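Lonance 双臂操作软件组招聘:控制、感知与规划、数据工具

工作地点:Zabala 园区
工作性质:全职
汇报对象:Adoración Cifuentes(双臂操作软件组负责人)

Lonance 做双臂机器人的操作软件。机械臂和灵巧手从外面采购,底层驱动以上的部分由我们自己写,包括控制、感知、任务规划、遥操作,以及录制和回放数据的工具。整套软件内部叫 Ekside,目前在 Zabala 的几个工位上每天运行。

软件组今年的主要工作是 Judcombe 项目,内容是桌面上的日常物品整理与清洁:拿起、翻面、扶稳、刷洗、放回。物品大多是软的、轻的,或者形状不规则,桌面铺的是有褶皱的布,单臂抓取那一套方法在这些任务上不够用。双手之间怎样分工、什么时候换手、一只手按住物体时另一只手能用多大的力,都要在软件里解决。

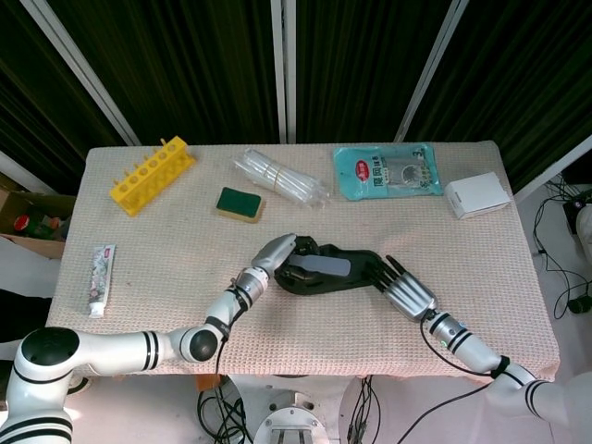

Judcombe 目前录制了 1,005 段遥操作数据,其中一部分已经完成分段标注。关节控制走阻抗模式,手指控制走位置模式加电流限制。规划器输出的是双臂协调轨迹,执行过程中由感知模块更新物体位姿。现在最大的问题有三处:手遮挡物体时位姿估计会跳;双手同时接触一个物体时内力偏大;录制数据里不同来源的时间戳没有完全对齐。本次招聘的岗位就是围绕这些问题设的。

岗位一:双臂控制软件工程师

工作内容:
维护和改进 Ekside 的双臂阻抗控制器,重点是双手接触同一物体时的内力分配。
负责手臂与灵巧手之间的同步,把现在分开的两个控制循环合并到一个调度器里。
编写接触状态的检测与切换逻辑,处理打滑、脱手、卡住等情况。
与规划岗位一起确定轨迹接口,写清楚哪些约束由规划保证,哪些由控制保证。

要求:
熟练使用 C++,能读懂并修改实时线程代码。
熟悉刚体动力学和至少一种力控方法,并且在真机上调过。
看到控制曲线异常时,能够自己写脚本定位原因。
做过多指手控制的优先,没有做过的也可以投。

岗位二:感知与规划工程师

工作内容:
改进手部遮挡情况下的物体跟踪,输入为头部和胸部相机的图像以及关节状态。
为鞋类、瓶罐、纸盒、软包装等物品建立可用于抓取和按压的几何表示。
编写任务级规划,例如先扶稳鞋跟一端,再用工具刷鞋头,刷完一块区域后决定是否转动物体。
建立离线评测,每次合并代码前在固定的 300 段录制数据上跑一遍,结果写进提交记录。

要求:
熟练使用 Python 和 C++,熟悉常用的深度学习框架。
做过位姿估计、目标跟踪或运动规划中的任意一项,并能讲清楚自己负责的部分。
了解相机标定和手眼标定。标定漂移以后怎么发现、怎么补救,面试会问到。

岗位三:数据与工具工程师

工作内容:
维护录制、回放、标注和导出工具。
解决多路相机、关节、手指和指令数据的时间对齐问题,给出每段数据的对齐误差。
做一个网页端的检索界面,按物品、动作、操作手和失败类型查找数据段。
维护真机上的日志系统,控制循环每次超时都要能查到前后文。

要求:
熟悉 Linux、Python 和一种前端框架。
写过供他人长期使用的内部工具,有处理大体积视频和时序数据的经验。
不要求机器人背景,入职后会安排上机培训。

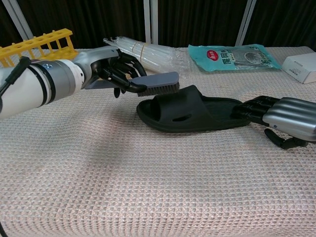
没有真机经验,可以应聘岗位一吗?

岗位一要求在真机上调过力控,机型和场合不限,实验室的旧机械臂、学校课题里的自制平台都算。只做过仿真的应聘者建议先看岗位二或岗位三,入职后可以申请转岗,由两边的负责人共同评估。

日常工作方式

上午以写代码和看数据为主,下午上真机。每周二上午开例会,过一遍上周的失败记录,确定本周先修哪几类。会上直接放数据和曲线,不需要做幻灯片。

真机工位按时段预约,控制类改动优先。改动力矩上限、碰撞检测阈值和急停逻辑必须由另一位同事复核,复核人要在场看第一次运行。新同事在完成上机培训之前不单独操作机器人。

代码放在同一个仓库里,合并前需要通过单元测试和离线评测。文档用中文写,接口注释用英文。线上没有轮班,偶尔会因为长时间录制需要晚走,第二天可以晚到。

团队里做控制的人偏少,做感知的人稍多,所以岗位一会优先安排面试。三个岗位都不需要频繁出差,设备调试基本在 Zabala 完成。

待遇

薪资按经验面议,初面通过后会给出区间。五险一金按实际工资缴纳。园区有食堂和班车。试用期工资不打折。每人每年有 5 天学习假,可以用来参加会议或课程,费用经 Adoración Cifuentes 同意后报销。

招聘流程

第一步,简历筛选。收到以后无论是否通过都会回复。
第二步,线上技术面,谈做过的项目,以及一段你自己挑选的代码。
第三步,实践题。岗位一和岗位二会拿到一份录制数据,内容是双手配合操作一件物品,请你找出其中一次失败的原因,并写出你会怎么改。岗位三会拿到 100 段没有对齐的数据,请你写一个检查脚本。题目不限制工具,可以带回家做。
第四步,到 Zabala 现场面谈,看工位,和将来一起工作的同事讨论你的实践题。

实践题只用于面试,我们不会把应聘者提交的代码放进 Ekside。

投递方式

请在 Lonance 官网招聘页面选择对应岗位,上传简历,并附一段简短说明,写明你调试过的最难的一个问题,以及最后怎么确认它已经解决。说明用中文或英文都可以。有公开代码的请附链接,没有也不影响筛选。

同时对两个岗位感兴趣的,请在说明里写清楚先后顺序,不需要重复投递。岗位招满后页面会下线,计划七月到岗,能够提前到岗的请注明。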